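Plakus perforated storage basket, small, yellow-green
Reviewed by Lieven Stevens
Category: Workshop storage / Small baskets

I bought 2 of these for the glove shelf at the Cluruvthorpe workshop, where work gloves had been kept in a cardboard box until the bottom gave out. The requirement was simple. The container had to hold the gloves in daily use, let air through, and come off the shelf with one hand.

Construction. One-piece molded plastic, rectangular, open top. The walls are perforated in a grid pattern and the bottom is solid and flat. There is a slot at each short end. I found no flash on the rim or around the slots. The corners of the grid openings are slightly sharp on the inside, enough to catch a loose thread on a knit cuff. Two minutes with a fine file fixed the worst of them.

Rigidity. The long walls bow outward when the basket is lifted by one end with a full load. With gloves only, the bow is small and goes away when the basket is put down. I would not use it for fasteners or hand tools. Patricio Lorente put a box of hinges in the second one and the slot at the lifting end now has a white stress mark.

Capacity. I sorted by pair before loading: a black pair and a cream knit pair with orange rubber on the fingertips. Both pairs go in flat, cuffs to the same end. Folding a pair cuff over cuff saves length but makes a lump that pushes the next pair up above the rim. Flat is better.
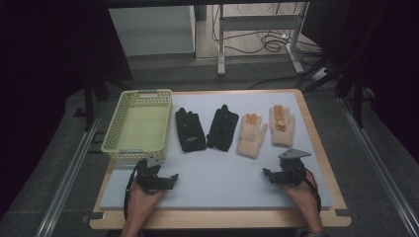
Page last changed: 3/12/19

The knit gloves are the ones that test a basket like this. Rubber fingertips grip the plastic and tend to hang up on the wall openings if they are dropped in fingers first. Load them palm down from above and they settle without trouble. The black gloves slide in either way.

Ventilation. The solid bottom is the weak point. Air moves through the walls well enough, but a damp glove at the bottom of the stack stays damp on its lower face overnight. I turn the stack in the morning. The Skornent tray I used before this had an open bottom and dried gloves faster, but it let sawdust and grit fall onto the shelf below. For gloves that come off the hand dry, the solid bottom is preferable and wipes clean.

Stacking. The baskets nest when empty. They do not stack when full, as there is no ledge on the rim to carry the one above. The Baidoo version has a ledge and costs more. On a single shelf this does not matter.

Labeling. Adhesive labels do not hold on the grid. A tag tied through one of the end slots works and stays clear of the fingers if the knot is kept to one side. The color is pale enough that marker on the rim can be read from a normal standing position.

Cleaning. Warm water and dish soap. A stiff brush is needed for the openings once resin or glue dust gets into them.

Verdict. Suitable for gloves, rags and other light textile items on a shelf. Unsuitable for heavy contents. I have kept both in use since January and would buy the same size again, though I would check the inside of the grid before putting knit gloves in it.

Stock reference on the bag: 711.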